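Jannik Nolte
December 7, 2025

1/ We've had the Prenard arm kit on our bench since July and I've been promising a thread on it for ages. So here goes!

2/ Quick version: it's a small arm, a two-finger gripper and a wrist camera, and you teach it by guiding it through a job yourself. Ours has 938 of our own demos in it so far. I still enjoy doing them, which says a lot.

3/ Setup took an afternoon. The manual is a bit thin on calibration, but the Detero software walks you through it, and you can redo one joint without starting again – lovely touch.

4/ Price: we paid 2,444 euros for the kit, plus 269 for the spare finger set. Get the spare fingers. I chewed through a pair in a month.

5/ What I like most is how it copes with thin handles. Pens, brushes, spoons, all good. Fat shiny things are harder, and it still gets shy near tall edges.

6/ Now on to garden tools. Yellow tray, blue cultivators with yellow handles, a couple of wooden handles in the mix, and the wrist camera gets right in close. Glare on the blue plastic is my big question for this round.

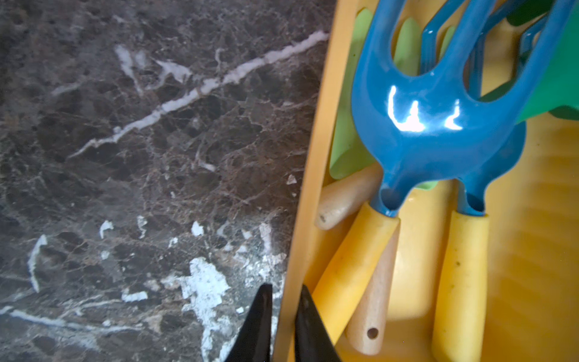 Grultura Robotics Club

7/ Fingers open either side of the tray wall. I love this view, you get such a good feel for how little room there is in there!

8/ Wish list for Prenard: a longer camera cable, please, and a quieter fan. Happy to answer questions about the kit – replies are open.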